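HOSP 111 — Table Service and Small Wares
Unit 4 Handout: Glass Bowls and the Covered Worktable

Purpose of the unit

Students in the Jelalura Hospitality Program handle glass at nearly every practical session. Unit 4 deals with the preparation of the table, the placement of bowls before filling, and the inspection of rims. The reading for this unit is Chapter 18 of the course manual.

Covering the table

Tables used for portioning are covered with plastic sheeting before any glass is set out. The sheet should reach past the working area on all sides. Large folds are smoothed outward from the center by hand. Light wrinkling is acceptable, but a bowl must never be set on a ridge, where it may rock when a spoon or ladle touches it.

Placing the bowls

Bowls are set out empty. When two are in use, one is placed toward the back of the table and the other nearer the front, a little to one side, so that each can be lifted without reaching over the other. Students should carry bowls by the body and base. Fingers do not go inside the rim at any time.
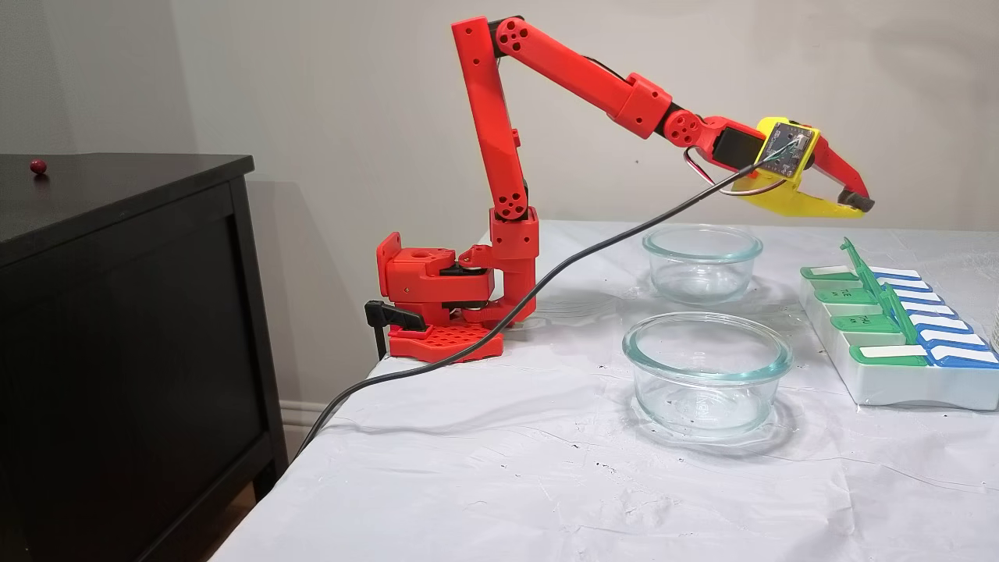
Figure 1. Two empty clear glass bowls on a white plastic sheet, front and rear placement.

Thick rims resist chipping better than thin ones, but they also hide small flaws. Clear glass often shows a greenish tint where it is thickest, and this is not a defect. To inspect a rim, hold the bowl at eye level against a plain background and turn it slowly. Any bowl with a chip, crack, or rough spot is removed from service and entered in the breakage log.

Before the next session

Read Chapter 18 and complete the worksheet on rim inspection. Bring a clean, lint-free cloth. The practical check will cover sheet placement, carrying, and inspection, in that order.

Related handouts
Unit 3: Washing and Drying Glassware
Unit 5: Portioning Cold Dishes
Unit 6: Stacking and Storage
Breakage Log Instructions

Jelalura Hospitality Program | Adjei Hall, Room 914 | Contact the program office | Back to top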